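Vevus Pour Kit
Bench set for manipulation research

Beans are cheap, they roll, and they have no respect for your grasp planner. Pryor built its pouring study on them, and the Vevus kit is the bench side of that study in one carton.

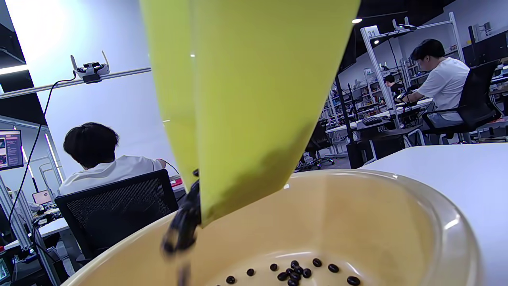
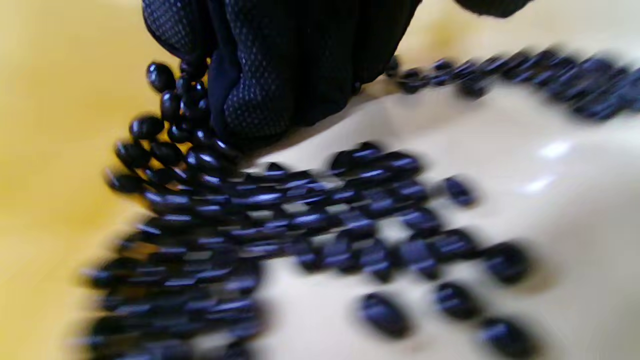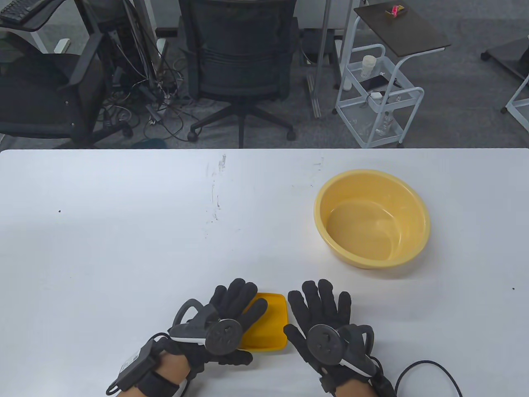

Black beans at the bench, and the gloves.

The method pairs hand demonstrations with gripper demonstrations of the same task. Trained on both, the Pryor policy spilled 2 beans per pour. On gripper data alone it spilled 17, mostly into the keyboard.

Kit weight: 8 lb
Setup time: around 14 minutes, longer if you read the manual
Ships from: Listbridge
Beans: not included

Spare glove straps are sold separately by Clerlow.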